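Startseite » Technik & Schule » Zu Besuch bei der Robotik-AG

»Der Stern ist unser Endgegner«

25. November 2019

Ich muss gleich am Anfang etwas gestehen: Mit Robotern habe ich es nicht so. Mein Staubsauger hat ein Kabel, und als ich zum letzten Mal etwas programmiert habe, war es ein Videorekorder. Trotzdem stehe ich an einem nasskalten Nachmittag vor dem Vitenport, suche die richtige Tür (es ist die hinter den Fahrradständern, falls jemand hinwill) und bin verabredet mit der Leiterin der Schüler-AG, die dort seit September an einem Greifroboter arbeitet.

Sie unterrichtet eigentlich Mathe und Physik. Ihren Namen möchte sie nicht im Netz lesen, »die Schüler googeln mich sowieso schon dauernd«, also bleibt es hier bei der AG-Leiterin. Das Projekt dagegen hat natürlich einen Namen: Kolia. Wofür das steht? »Für gar nichts. Wir hatten eine Liste mit Abkürzungen, alle furchtbar, und dann hat einer aus der Zehnten Kolia an die Tafel geschrieben und keiner hat es weggewischt.«

Die Aufgabe klingt für mich erst mal nach Kindergarten, und das sage ich ihr auch. Bunte Bausteine, nach Farbe und Form sortieren, fertig. Sie lacht. »Das denken alle am ersten Nachmittag! Dann schreiben sie ihre erste Bewegung, der Greifer fährt zwei Zentimeter am Klotz vorbei und macht seelenruhig in der Luft zu. Ab da wird es ruhiger im Raum.«

Angefangen haben sie ganz ohne Roboter. In den ersten Treffen lagen die Steine auf einem Schultisch, einer spielte mit verbundenen Augen den Arm, und die anderen durften nur Koordinaten ansagen. »Links, rechts, bisschen weiter, das war alles verboten. Nur Zahlen. Die Achtklässler waren darin übrigens besser als die Großen, die sich dauernd verbessern wollten.«

Ich frage, welche Form denn am schlimmsten ist. Sie muss keine Sekunde überlegen. »Der Stern. Der Stern ist unser Endgegner. Einen Würfel fasst man an zwei Seiten an und gut ist. Beim Zylinder ist es egal, wie er gedreht ist, den lieben alle. Aber beim Stern musst du wissen, wo die Zacken hinzeigen, sonst dreht er sich dir beim Zugreifen weg.« Das Herz sei auch gemein, sagt sie, wenn es steht, aber da gebe es wenigstens nur eins davon.

Auf der Platte liegen acht Steine in vier Farben, und mir fällt auf, dass manche ziemlich eng beieinanderliegen. Der rote Stern berührt sogar den roten Zylinder. Für die Software, erklärt sie mir, sind zwei gleichfarbige Teile, die sich berühren, schnell mal ein einziges großes Teil. »Und dann will der Arm mitten in die Lücke greifen. Rot an Rot ist fies, Gelb neben Gelb mit ein bisschen Abstand geht.« 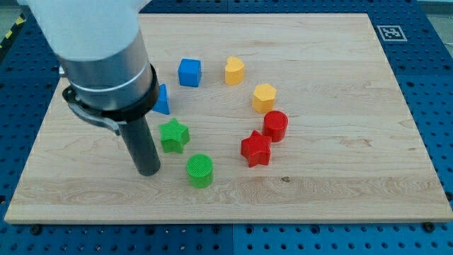 Wie merkt die Gruppe überhaupt, ob eine neue Programmversion besser ist als die alte?

Jede Version bekommt dieselben Startaufstellungen, die auf Karteikarten gezeichnet sind, und wird nach sicher abgelegten Steinen bewertet. Erst wenn eine Version den ganzen Kartenstapel durchhat, darf jemand behaupten, sie sei besser.

Über diese Versuche führt die AG Buch, und zwar mit einer Hingabe, die ich bei meinen Steuerunterlagen nie aufgebracht habe. 2.674 Greifversuche stehen inzwischen in der Tabelle. Beim Start im September klappten 67 Prozent davon, zuletzt waren es 84. »Klingt nach viel, oder? Rechnen Sie sich mal aus, wie oft das bei einem ganzen Durchgang schiefgeht«, sagt sie. Ich rechne lieber nicht und nicke.

Die Tabelle läuft auf einem Rechner, den die Firma Itbridge der Schule überlassen hat, samt einem Mitarbeiter, der alle paar Wochen vorbeikommt und Fragen beantwortet. Am Anfang seien gar keine Fragen gekommen, erzählt sie, aus lauter Ehrfurcht. Beim zweiten Besuch habe er dann bis zum Abend dagesessen. Es ging um Drehwinkel, und ein Mädchen aus der Neunten hatte einen Vorzeichenfehler gefunden, der vorher drei Wochen lang allen auf die Nerven gegangen war.

Was hat sie selbst dabei gelernt? Da wird sie kurz ernst. »Die Finger wegzulassen. Ich sehe oft, woran es hängt, und dann muss ich mir einen Kaffee holen gehen, sonst sage ich es. Ich trinke donnerschlagmäßig viel Kaffee seit September.« (Das Wort habe ich mir aufgeschrieben, das nehme ich mit.)

Im Frühjahr geht es zum Ignacio, einem Wettbewerb für Schulteams, bei dem die Aufstellung der Steine erst vor Ort verraten wird. Da helfen die Karteikarten dann nicht mehr. Die Gruppe streitet deshalb gerade darüber, ob der Arm zuerst die einfachen Steine wegräumen soll, damit er Platz bekommt, oder gleich die schwierigen, solange noch Zeit auf der Uhr ist. Ich bin für die einfachen. Die AG-Leiterin verrät nicht, wofür sie ist, und geht Kaffee holen.

Zum Schluss will ich noch wissen, ob auch jemand dazukommen kann, der so wenig Ahnung hat wie ich. »Klar! Von denen, die jetzt da sind, konnte fast keiner programmieren. Zwei wollten eigentlich in die Theater-AG, die war voll.« Einsteigen kann man wieder nach den Winterferien, mitmachen dürfen alle ab Klasse acht. Einen eigenen Laptop braucht man nicht, ein Heft zum Mitschreiben schon. Anmeldezettel hängen im Vitenport am Schwarzen Brett, gleich neben dem Raumplan.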